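Skekano Opens Drop-Off Counter for Used Household Goods at Jenkins Street

FOR IMMEDIATE RELEASE
October 30, 2019

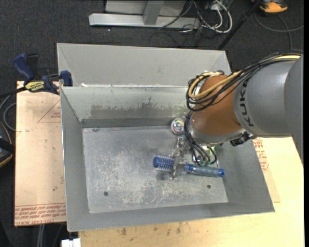 What's new

Skekano, the household reuse shop, opens its second drop-off counter this week at 280 Jenkins Street, in the old Drastov hardware building. Side entrance, past the loading door. Small stuff only. Brushes, combs, kitchen tools, toys, desk things, bathroom odds and ends. No furniture, no mattresses, no paint.

The first counter, on Geltance Road, stays open with the same hours. It was getting crowded in there, especially on weekends, and people were leaving bags on the step. Please dont leave bags on the step.

How sorting works

Goods go into gray metal bins, one kind per bin. Hairbrushes with hairbrushes, spoons with spoons. Bins are open on top, so nothing gets buried for a month like it did in the old cardboard boxes. Scuffed metal is fine, it wipes down.

Brushes and combs are a new category. Skekano turned them away until this October. They're now taken if the bristles are all there and the handle is whole. Pull the hair out before you bring them in. Every brush gets a soak and a full day on the drying rack before it goes on the shelf.

Anything cracked, sticky or missing parts goes to scrap. Metal scrap is picked up seperately.

Prices

Most small items will be 50 cents to $5. Brushes $1. A filled paper bag from the mixed table, $5, bag included. Cash or card, card minimum $5 as well.

Drop-off rules, short version

- 15 items per visit on the small counter, more by appointment
- Clean and dry
- No knives loose in a bag, wrap them
- No glass without newspaper around it
- Receipts on request, ask before the bag is emptied

Parking is limited to 30 minutes in front of the building. The lot in back belongs to the neighbors, please don't use it.

Hours

Drop-off 9 a.m. to 4 p.m. weekdays. Shop floor open until 6. Closed holidays.

About Skekano

Skekano collects, cleans and resells small household goods. Two counters, one shop floor. Clothing and books are not accepted at either location at this time.

Press questions: front desk, Jenkins Street counter, during drop-off hours. Photos of the shop floor available on request.

###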